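Task planner (kitchen robotics)

From the Bridport home robotics wiki. Page started by Noboru Onishi, last big tidy-up 24/07/2018.

A task planner is the bit of software that decides what a robot should do next. It sits above the motion planner (which works out how to get the arm from one place to another without hitting the furniture) and above the controller (which makes the joints follow along). I look after the one we call Distivis, so this page leans heavily on that, and I've written it the way I'd explain it over a cup of tea. Ayane Aoki has promised a more grown-up version with proper references.

How it sees the world

Distivis doesn't look at pixels. It gets a list of facts from the perception side, things like "the oven door is open" or "the sausage is on the plate", and it searches for a chain of actions that turns the facts it has into the facts you asked for. We've got 16 actions in the library at the moment, and most of them are dull: reach, grasp, lift, place, push, let go. I love how far you can get with dull ones, though!

Each action has conditions that must be true before you try it and effects that ought to be true afterwards. "Place in oven" needs something in the hand, a door that's down and a clear path for the wrist.
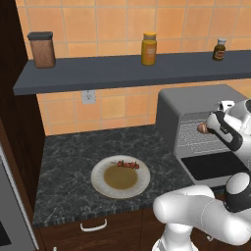 The clear path is where I've lost most of my weekends. A toaster oven is a nasty little cave for an arm, and the planner can be perfectly happy with an idea that the geometry won't allow. Toshio Nomura's fix was to let the motion planner say no early: Distivis proposes a step, the motion planner gets 700 milliseconds to find a route, and if it can't, that step is crossed off and the search carries on. Before this we used to finish the whole plan first and only then find out that step two was hopeless (very annoying, and slow).

Grasp choice

Picking the grasp is part of the same problem, and I was stubborn about this for far too long. I wanted it kept in a separate module, all neat. But a grasp from above that's lovely for lifting food off a plate may be awful for sliding it onto a rack, so the planner has to know where the thing is going before it settles on how to hold it. Aoi Sugawara rewrote the grasp sampler in January so that it hands over up to 12 candidates, sorted by how well they suit the place action too.

Round and squashy food still gives us grief. The sampler treats a sausage as a capsule, which is near enough, and a bunch of tomatoes as one lump with a generous margin. If you have a better shape for tomatoes, please edit this section, I mean it.

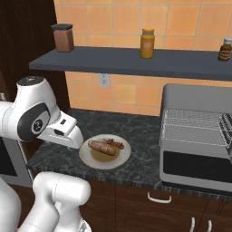
The gripper near the plate, with the sausage and the cherry tomatoes on it.

Replanning

Plans go stale. After every action Distivis compares the facts it expected with the facts it's been given, and if they differ it starts again from wherever things are now. The regression suite has some 624 kitchen layouts in it, and Masaru Koyama's nightly run shuffles the food and the door positions on all of them. Replanning from scratch sounds wasteful, but the searches are short and the code is so much easier to read than the old repair logic, which I wrote and don't miss.

Known gaps

It has no idea of time, so it can't plan around something cooking. It can't use two arms. Doors left half open are counted as shut.

See also: Ebihara scene format; Flania motion planner; Grasp sampler settings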